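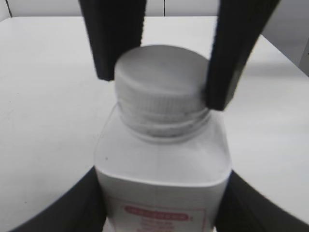

When is the right time to plant tulip bulbs?

November, in most British gardens, once the soil has turned properly cold. Daffodils and crocuses want to be in well before that, September if you can manage it, and I never can.

Garden diary, by Imani Fitzsimmons
Last updated: October 2020

Friday, and the first day this week when I could get outside without a hood up. I had my tea on the back step at half past seven with a blanket round my knees and the cat on top of the blanket, and looked at the long border, which is at its absolute worst just now, all brown stalks and flopped asters, and felt very fond of it all the same. I love this bit of the year. Everything has given up trying to look nice and you can finally get in there and move things about.

The bulbs came from Kapoor on Tuesday. I had ordered them in August, in the hot spell, sitting in the shade with the catalogue and a bowl of plums, and I'm afraid I was in a very generous mood with myself. There are 700 of them. I truly remembered it as being a good deal less than that. The boxes are all along the hall and my husband has been edging past them sideways to get to his coat, saying nothing, in a rather loud way. Most are small things, crocus and scilla and the little early irises, so they sound worse than they are, and you can get a great many crocuses into a patch of grass in a morning if your back holds out.

Mine held out until eleven. I did the whole strip under the apple tree first, throwing them down by the handful and planting each one where it landed, the way my mother did it. She used to say that if you placed them by hand you would end up with a wallpaper pattern, and she was quite right. I tried it once, in our first year in Silby, and we had crocuses in rows like a school assembly. I do cheat a little now and kick the odd one along if four have gone into the same dip.

The soil under the tree is lovely, dark and crumbly, full of worms. By the fence it's another matter altogether, heavy yellow clay that sticks to the trowel and then to you, and I had to keep stopping to scrape it off my boots with a bit of slate. I've given up the idea of tulips there. They sulked in it two years running and the third year they simply weren't there any more. It shall have camassias instead, which like a damp bottom and don't mind being trodden on by blackbirds. I only bought 16, to see how they get on, and planted them good and deep with the long spade.

The daffodils were next, 70 of them, all for the bank by the gate so that they can be seen from the lane. I chose a pale one this time, a creamy sort of yellow called Prorumard, after years of those big brassy ones that fall on their faces at the first shower. The picture in the catalogue made it look almost like a primrose. We shall see! I've been taken in by catalogues before, and there is a so-called blue hyacinth by the water butt that comes up every spring as pink as a ham.

Lunch was the end of the leek soup and some toast, standing up, as I had too much mud on me to be allowed a chair. It clouded over at one and I thought that would be the end of it, but it went off over the hill towards Barness and left us alone. So out again, and I finished the bank with the wireless on the wall beside me, a long play about a lighthouse of which I heard perhaps every third line. I still couldn't tell you who had taken the boat.

The neighbour's little girl came to the gap in the hedge to see what I was up to, and we had a nice talk at a proper distance. She wanted to know how the bulbs know which way is up. I said that I put them in with the pointed end at the top, and she said yes, but what if you got one wrong, and I said it would find its own way round in the dark, only a bit later than the others. She thought about that for a long time. I rolled a few spare crocuses through the gap to her and by four o'clock she had them in a flowerpot, very firmly pressed down, with a lolly stick to mark them. I ought to have told her mother about squirrels. Must remember to pass over a piece of chicken wire in the morning.

Which reminds me that I need to do the same for my own pots. Last winter they had nearly every tulip out of the big one by the door, and left the skins scattered over the step like onion peelings. Wire laid flat on top of the compost does it, weighed down with stones, and off again once the noses come through. I left it on too long the year before last and had to snip every single shoot free with nail scissors, in sleet.

The tulips themselves can wait. All 30 are in the shed in a net bag, hanging from a nail where the mice can't get at them, and there they can stay until next month. I checked the dahlias too while I was there. There's been no frost yet, so they are still going, bless them, dark red and a bit ragged, and I cut the last good ones for the kitchen table. I'll lift the tubers after the first black night.

What's left to do: the scillas under the hazel, the irises in the trough, and all of the white crocuses, which I had entirely forgotten until I moved the umbrella stand and found another box behind it. I haven't mentioned that one indoors.

Very stiff this evening. Had a long hot bath, and there's clay under my nails that no brush is going to shift before Sunday. Shepherd's pie for supper and both of us asleep in front of the news. It's raining again now, quite softly, and I can hear it on the shed roof from here. Good for the bulbs.

Filed under: Garden diary, Autumn jobs, Bulbs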